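Right arm faults when it presses down, left arm fine

Posted in Lab automation, 25 May 2022

Struan Drummond

We have two white arms on one paper-covered bench, running a script we call Jorstead. The right arm stops with a force fault when it pushes down on the round disc. The same move ran clean 49 times, then it started tripping. The log gives code 955 every time. The lights on the bases stay green, so I don't trust them as a warning. I re-zeroed the arm and lowered the speed, no change. Bench from both sides:
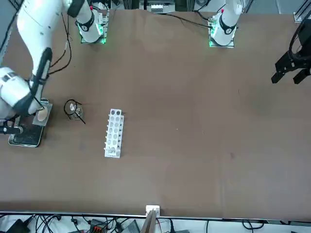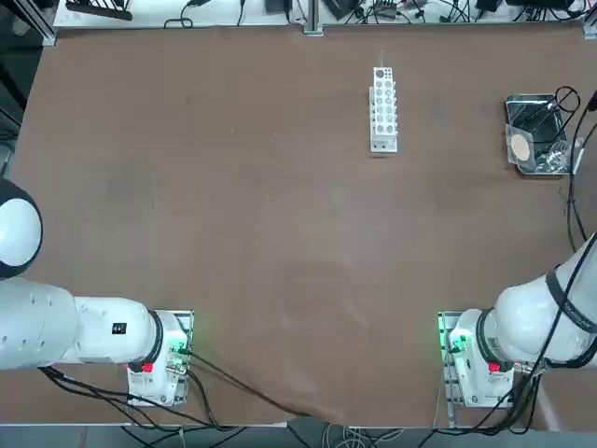 Vasilis Mujić

Check the Z height first. If the pad or the paper has shifted, the script still drives to the old number and the arm pushes into the table. Ours was off by 2 mm and did the same thing.

1. Hit stop and stay out of reach of both arms.
2. Jog down slowly by hand control until it just touches, and write down the height.
3. Compare it to the script. Fix the script – don't raise the force limit.

Then look at the cables. A cable that pulls tight at the bottom of the move reads as extra load.

ureva77

had this, rebooted, went away

Struan Drummond

Height was off. Corrected it and got 77 cycles with no fault. Still going to tie the cables back. Rebooting did nothing for me.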